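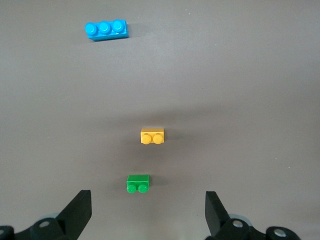

Blue, yellow and green bricks on a gray tabletop, with the green brick between the open fingers of a gripper.

Lokalel is a software package for planning and controlling the hand of a robot arm during short tabletop jobs such as picking up, turning and setting down small parts. It takes in pictures from a camera near the gripper, works out where the nearby parts lie and which way they point, and then sends the arm a steady stream of small corrections until the fingers are ready to close. It was started by İlker Türkmen as a rewrite of an older program called Polat, and much of its grasp planner was later written by Bülent Güler.

The name is usually taken to be a play on the word "local," and that fits the program rather well, for Lokalel concerns itself almost entirely with what is close to the fingers. Getting the arm across the room or around a shelf is left to whatever larger planner the user already has.

History

Polat, the older program, worked from a single overhead camera. It would take one picture, choose one grasp, and carry the whole movement out with its eyes shut, so to speak. This served well enough for boxes and cups, but toy building bricks gave it a good deal of trouble, as a small error in the position of a narrow brick could bring a fingertip down on top of the studs. Türkmen began moving the camera work to the wrist one June, and the first version of Lokalel was little more than a loop that kept looking again while the arm came down.

Güler joined in for the second version and brought with him a fondness for very plain settings files, which longtime users still remember kindly. He also gave the program its present split into three parts, and the names of those parts have stayed the same ever since, even where the code inside has been replaced more than once.

How it works

The first part, called Flakance, handles perception. It separates parts from the tabletop by color and outline and gives each one a position, a long direction and a measure of how sure it is. Shadows are a well-known nuisance at this stage. A soft band of shade across a gray table can change the apparent color of the surface quite a lot, and early versions would now and then report the edge of a shadow as a part in its own right. Flakance now compares brightness and color separately, and a dark patch that keeps the hue of the table is passed over. Small pale specks are dropped by a size limit, which the user can change.

The second part is the grasp planner. For every part it draws up a list of up to 40 possible grasps, throws out those in which a finger would touch a neighbor, and ranks what remains. A brick lying crosswise between the fingers may be held by its short ends if the opening is wide enough, or the wrist may be turned so that the fingers close on its long sides. The planner has a mild preference for the choice that needs less turning, and people who dislike this preference can switch it off in a single line.

The third part, Perora, is the controller. It runs at 18 corrections per second and has the pleasant habit of slowing down whenever Flakance becomes less sure of itself. If the part is lost from view, Perora holds the hand still for 900 milliseconds, and then backs away along the path it came by.

Tools

Lokalel comes with a replay viewer that shows saved camera pictures beside the planner's list of grasps, so that a user can step back through a run and see which grasp was preferred at each moment. There is also a calibration helper for the offset between camera and fingers. The manual urges people to run it again after any change of finger pads, and the advice is repeated in several places.

Test set

The package includes 49 practice layouts made up of building bricks in different colors and lengths, some well apart and some nearly touching. They are meant for checking a fresh installation. Layouts with bricks of the same color pushed tightly together remain difficult for Flakance, which tends to join them into one long part.

See also
Grasp planning
Visual servoing
Hand-eye calibration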